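Why Does Mustard Squirt? All About Squeeze Bottles

Kitchen Science for Kids — Vuken Learning Pages
March 2019

Squeeze bottles! You probably have one in your fridge door right now. Maybe two. Ketchup, mustard, honey, chocolate syrup, dish soap by the sink. Squeeze, and out it comes. Let go, and it stops. How?

Quick answer: pushing. Long answer: keep reading. It's a good one.

First, what is it made of?

Plastic, mostly. But a special kind of plastic. Not hard like a toy brick. Not floppy like a sandwich bag. In between. It bends when you press and it pops back when you let go.

Scientists have a word for that. Elastic. You know it from the waistband of your pants. Anything that goes back to its old shape after you stretch it or squash it is elastic. A rubber band is elastic. A tennis ball is elastic. Clay isn't — poke clay and the poke stays there.

A glass bottle can't do this at all. Squeeze a glass bottle as hard as you want, nothing. That's why people used to whack the bottom of glass ketchup bottles at dinner. Whack whack whack. Then a giant blob on the fries.

The parts

A squeeze bottle looks like one thing but it's really a few things put together.

The body. The big part. This is what you squeeze. Usually round, so your hand fits around it.

The cap. It screws on. It has to be tight! If it's loose, the sauce will find the gap and come out the side, all over your fingers. Lots of caps have little ridges up and down so your hand doesn't slip when you twist. Run your thumbnail across them. Zzzzip.

The nozzle. The pointy part on top. Wide at the bottom, skinny at the tip. The shape is called a cone, same as an ice cream cone or a traffic cone, but very tall and thin.

The strap. Only some bottles have one. It's a bendy strip that goes around the neck. On a lot of bottles there's a small lid on the other end, so the lid can't roll under the stove and live there forever.

A bottle for the table is often yellow or red. Lots of people guess mustard for yellow and ketchup for red, and at a diner that's usually a good guess. But you can put anything in a yellow bottle. Pancake batter. Paint. Water. So if there's no label, ask a grown up before you taste.

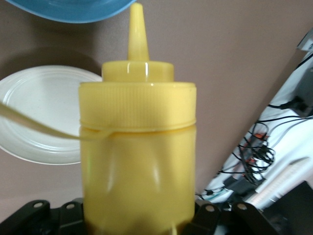
But my brother says the air does it, not your hand, wrote a reader from Grillasmont after the first version of this page went up. He says the mustard is scared of the air.

OK so. The brother is half right! Mustard is not scared of anything. But air is a big part of the story and the first version of this page skipped it. Sorry. Lets fix that.

What happens when you squeeze

Think about a full bus. Everybody is standing close together. Now pretend the walls of the bus move in. There's less room. People have to go someplace, and there's only one door. Out they go.

The inside of a squeeze bottle is like that bus. When you press the sides, you make the inside smaller. The sauce needs somewhere to go. The only way out is the hole in the tip. So out it goes.

The pushing inside the bottle has a name — pressure. More squeeze, more pressure. More pressure, faster squirt.

Now the air part. Most bottles aren't full to the very top. There's sauce, and there's air too. Air is squashy. Sauce isn't, hardly at all. When you squeeze, the air gets squashed first and then it pushes on the sauce like a spring. So the brother had a point. Your hand pushes the bottle, the bottle pushes the air, the air pushes the mustard.

When the bottle is standing straight up and you squeeze, you may just get a puff of air. Pffft. The air is at the top, near the hole, so the air goes first. Tip the bottle over and now the sauce is by the hole. Squeeze again. Squirt!

What happens when you let go

This is the part people forget. You let go and the bottle wants its old shape back (elastic, remember?). The sides pop out. Now there's MORE room inside and not enough stuff to fill it. So the bottle takes a gulp of air from outside, through the same little hole. Sometimes you can hear it. A tiny slurp, or a rude noise. Everyone laughs. It's just air going in.

It also sucks back some of the sauce that was sitting in the tip. Good! Less drip.

Why is the tip so skinny?

Try this in your head. A garden hose. Water comes out slow and fat. Now put your thumb over part of the end. The water shoots across the yard. Same water, smaller hole, faster squirt.

A nozzle does that for sauce. All that wide sauce has to squeeze down into a thin line. So you get a neat stripe and you can draw with it. Smiley face on a pancake. Your name on a hot dog, if your name is short.

Some nozzles come with the tip closed and you have to snip it. That's a grown-up job with scissors. Snip a little bit, you get a thin line. Snip a lot, you get a fat line. You can't un-snip it, so start small.

Thick and thin

Not everything squirts the same. Water is runny. Honey is thick and slow. There's a word for this too and it's fun to say. Viscosity. Vis-KOSS-it-ee. High viscosity means thick and slow. Low viscosity means thin and runny.

Water — low.
Milk — low, a tiny bit higher than water.
Syrup — high.
Honey — higher. Even higher if it's cold.
Peanut butter — so high it barely moves. Bad choice for a skinny nozzle. Don't.

And ketchup is a weirdo. It sits there thick and stubborn, then you shake it or squeeze it and it suddenly gets runnier. Then it sits still and gets thick agian. Mustard does some of this too. It's why a stripe of ketchup stays put on your hot dog and doesn't run off the end like water would.

Try it! The great squirt test

You need an old clean squeeze bottle, water, a measuring tape, and a place outside that can get wet. Driveway is great. Ask first.

1. Fill the bottle halfway with water. Screw the cap on tight. Tighter than that.
2. Stand on a line. Use chalk.
3. Hold the bottle sideways, a bit tipped up. Squeeze hard, one time.
4. Mark where the water landed. Measure.
5. Do it again with the bottle nearly full. Then with only a little water.

Which one went farthest? Write it down. Do each one more than once, beacuse one try can be a fluke. Your hand gets tired too, so rest.

We got 453 cards in the mail from kids who tried this test last time, from Salinas and lots of other places. Thank you! The bottles were all different, so the answers were all different. That's OK. It means you should only compare your bottle with your own bottle.

Try it at lunch, too

A smaller one. No mess if you're careful. Put an empty bottle, cap on, close to your cheek. Not your eye! Squeeze. Feel the puff. That's the air leaving. Now put your finger over the hole and squeeze. Harder, right? The air has no way out so it pushes back on your hand. Lift your finger. Puff.

Now squeeze it flat, cover the hole, and let go of the sides. The bottle stays kind of dented. It wants to pop back but it can't get any air in. Take your finger off. Pop.

Looking after a squeeze bottle

Rinse it soon. Dried mustard in a nozzle is like cement. If the tip is blocked do NOT squeeze harder and harder. The cap can pop off and then you have a mustard ceiling. Take the cap off, soak it in warm soapy water, and have a grown up poke the hole with a toothpick.

Let it dry with the cap off. Upside down on the dish rack is fine.

When it's finally worn out, check the bottom for the little triangle with a number in it. That tells you what kind of plastic it is. Every town has its own rules about which numbers go in the recycling, so look yours up.

Words to know

Elastic — goes back to its old shape.
Pressure — how hard something pushes on a spot.
Nozzle — the narrow end where stuff comes out.
Cone — round and wide at one end, pointy at the other.
Viscosity — how thick or runny a liquid is.

More from the Notonum kitchen shelf

Why do pans have long handles?
What makes toast brown?
Sponges: full of holes, holds water anyway
Coming in April: how a can opener bites

Sent us a squirt test card? We read them all. Put your first name and your farthest squirt on the front, and draw your bottle on the back.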